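4. Maintenance and Setup of the Hand-Held Gripper

4.1 Background to the maintenance schedule

The Wemari gripper is used by operators to record table-setting demonstrations, which are later replayed on the fixed arm in the Prendergast cell. Both devices carry the same finger assembly, so any wear or misalignment in one tool shows up as a mismatch between the recorded motion and the motion performed by the arm. During the first season of recording the tool was serviced only when an operator reported a fault. Faults reported in this way were usually well advanced. In one instance a pad had shifted far enough on its bracket that two full sessions of placemat handling had to be set aside, although the operator had noticed nothing unusual in the grip.

A fixed schedule was adopted on Wed 22 January and is described in this section. It covers the finger pads, the brackets that carry them, the travel of the fingers and the position of the wrist camera. The electrical parts of the tool are serviced by the supplier, Rollix, and are outside the scope of this paper.

4.2 Pads and brackets

The pads are treated as consumable parts. A pair is replaced after 600 closing cycles or when the inner face fails inspection, whichever comes first. The cycle count is read from the session log at the end of each recording day and entered on the tool card by hand. An automatic counter was trialled and abandoned, as it also registered the partial closures that operators make while getting comfortable with the handle.

Inspection is carried out under the bench lamp with the fingers fully open. The technician checks the inner face of each pad for glazing, lifting at the border and embedded fibre. Woven table linens and mats are the main source of fibre, and a pad that has picked up lint will hold a cloth corner firmly on one attempt and let it slide on the next. Pads are brushed with a dry nylon brush. Solvent cleaning is not permitted; in an early test it altered the grip of the face for the remainder of the day, and the recordings made during that period could not be compared with those made before it.

Where a pad is replaced, its partner is replaced at the same time. Mixed pairs were found to favour the older side, drawing thin material toward it as the fingers closed. Pads are fitted to the brackets finger-tight, squared against a steel gauge, and only then brought up to final torque. The order matters: when the first fastener was fully tightened before the second had been started, the pad tended to rotate slightly and the two inner faces no longer met along their full length.

4.3 Finger travel and the camera view

Once the pads have been fitted, the tool is held over the work table and a short reference clip is recorded from the wrist camera with the fingers open. The clip is compared with the one stored at the previous service. Both pads should be in view, with their inner faces close to parallel and the table surface visible between them. A placemat is left on the table for this check, giving the technician a straight edge and a regular weave against which focus can be judged. Figure 3 is taken from one of these clips. 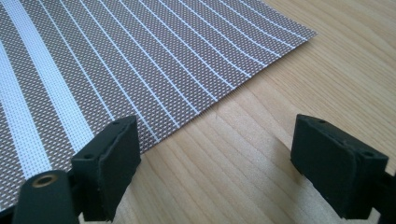 Figure 3. Wrist camera view with the fingers open over the work table. The striped placemat passes behind the left finger; the right finger is over bare wood.

Elsa Backlund objected to the reliance on a visual comparison, arguing that a technician who has looked at the same two pads every week will accept a slow drift that a stranger would catch at once. Her recommendation was that the stored clip should always be the one from the original commissioning, and that the gap should be measured as well as viewed. Both points were adopted in February. The open gap is now checked with a slip gauge at the front and rear of the pads, and the two readings are recorded separately on the tool card.

Travel is then tested over 50 unloaded cycles. The technician listens for a change in the sound of the drive and watches for any hesitation near the fully open position, where dust tends to collect in the guide. If hesitation is observed, the guide is wiped and the cycles are repeated from the start. A tool that fails twice is withdrawn and the spare is issued. The guide is not lubricated between supplier services -- oil was found to migrate to the pad faces over the course of a session.

4.4 Trial closures on thin material

The final step is a set of closures on the placemat itself. Thin, flat material was chosen for this purpose because it is the least forgiving of the objects handled in the cell. A cup or a napkin ring can be lifted by pads that meet unevenly, whereas the edge of a mat will slip or pivot. The technician approaches the edge at a low angle, closes the fingers, lifts the mat clear of the table and sets it down again. Three clean lifts in succession are required before the tool is released for recording.

The mat is repositioned by hand between attempts, and no effort is made to return it to the same place. An earlier version of the procedure used a taped outline on the table, and technicians became skilled at lifting from that one position without learning much about the condition of the tool.

4.5 Record keeping and observed effect

Each service is entered on the tool card and copied to the Clukier register, which holds the same information for the finger assembly on the fixed arm. When pads are changed on one device, the register flags the other for inspection at the next opportunity. This has been the most useful part of the arrangement in practice, particularly in weeks when the hand-held tool and the arm are looked after by different people.

Over the period examined, 430 recordings were made under the new schedule. None was rejected for pad misalignment. A small number were rejected for other reasons, chiefly a loose camera mount, which the schedule as first written did not address. The mount fasteners are now checked before the reference clip is taken, and a witness mark has been painted across each one so that movement can be seen without a tool in hand. It remains unclear whether the replacement interval is conservative. Several pads removed at the limit showed little wear, and a longer interval is under trial on the spare tool only.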